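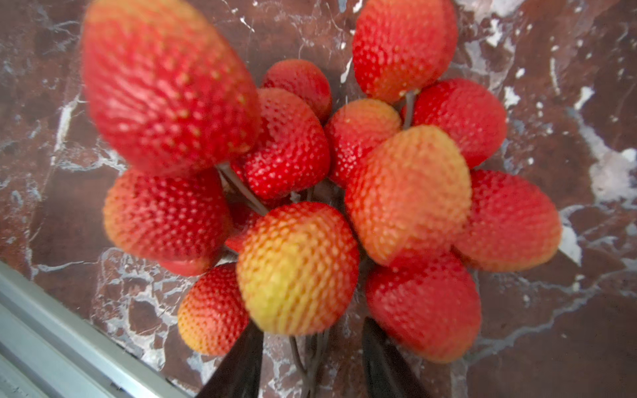
Artificial strawberries on marble.

Wondville Folding Map Magnifier with Light — a review

Posted January 2, 2019

I have been collecting old county maps since before my knees went bad, and in all that time I have owned more magnifiers than I care to admit to my family. Most of them live in a drawer. The Wondville came to me in August, and it has stayed out on the desk ever since, so I thought it deserved a proper write-up.

It's a stand magnifier with a glass lens and a ring of small lights, and the legs fold flat when you want to slip it into a bag. I took it along to the Promard map fair, where the hall is always too dim, and it earned its keep within minutes. I was looking at a hand-colored sheet from the Lukoševičius stock — lovely thing, wide margins, an old fold down the middle — and under the lens I could see that the green wash had been laid over a repaired tear. I bought it anyway (of course I did!) but at a kinder price.

The view is sharp right across the middle and goes a bit soft toward the rim. For reading tiny village names that hardly matters. If you are trying to follow plate marks or compare the engraving on two states of the same map, you'll find yourself sliding it along more than you'd like. The feet are padded with felt, and I still lay a sheet of clear film over anything precious, just out of habit.

The light has 2 settings. The lower one is gentle and very nice for looking at paper texture and watermarks, while the higher one is a little blue for my taste and makes old yellow outline color look greener than it is. My older Skarneo loupe has a warmer lamp, and I still reach for that when color is the question. The Skarneo has no stand, though, and my hands get tired.

Battery life is good, around 200 hours by my loose reckoning. I paid $57 and the carrying pouch was included. The pouch has a drawstring that frays, so I've switched to an old eyeglass case.

Would I buy it again? Yes, quite happily, though I'd love a version with a wider lens for the big wall maps.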